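Vanel opens toy kitchen collection to outside partners, and asks them to keep their expectations modest

Drumstead, 3rd September – Vanel today released the first part of Bokach, a collection of recorded kitchen tasks meant for training robot arms. It holds 464 episodes, each one a person steering an arm through a short job with toy food and ordinary tableware. A further 236 were recorded and left out.

The company would like to be plain about what this is. Bokach will not teach a robot to cook. It may help one learn to pick up a soft object and put it down somewhere sensible, and even that has yet to be shown outside our own room in Drumstead. We have read a good many announcements in this field that promise a household helper within the year, and we don't intend to add to them.

Recording began in January with 30 episodes, almost all of which were thrown away. The operators had grown so used to the table that they moved in the same way each time, and a system trained on those examples copied the habit. It reached for the place where the strawberry had been, whether or not there was a strawberry in it. Objects are now moved between episodes, and operators change over after every 6.

The rejected episodes deserve a word. Some were dropped for dull reasons, such as a camera losing its connection. Others were dropped on the judgement of a reviewer who thought the movement clumsy. We are not sure that was right. A clumsy grasp that is put right halfway through may be worth more to a learner than a clean one, and the rejected material will be offered separately to partners who want to look into it.

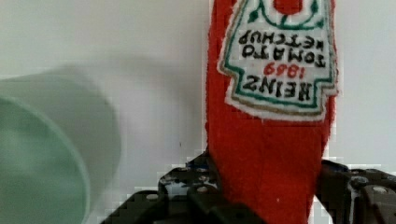
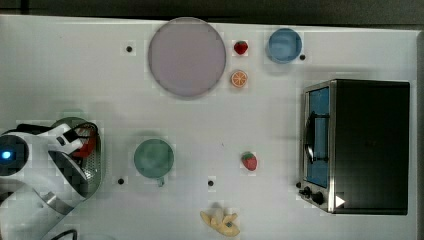

Toy food and tableware in use with the arm at Drumstead.

Maes, which wrote the software used for steering and labelling, will run the first outside trial. It will train on half of the collection and test on a table that Vanel has not set up or seen. Results will be published whichever way they fall. If the arm does no better than one trained on far fewer examples, Vanel will stop recording and think again about the method before spending more on it.

Partners may apply for access through the Bokach page on the Vanel website. Applicants should say which arm and gripper they plan to use, as the recorded movements do not carry over neatly from one machine to another. There is no charge for research use. Commercial terms have not been settled.

Press contact: Vanel press office, Drumstead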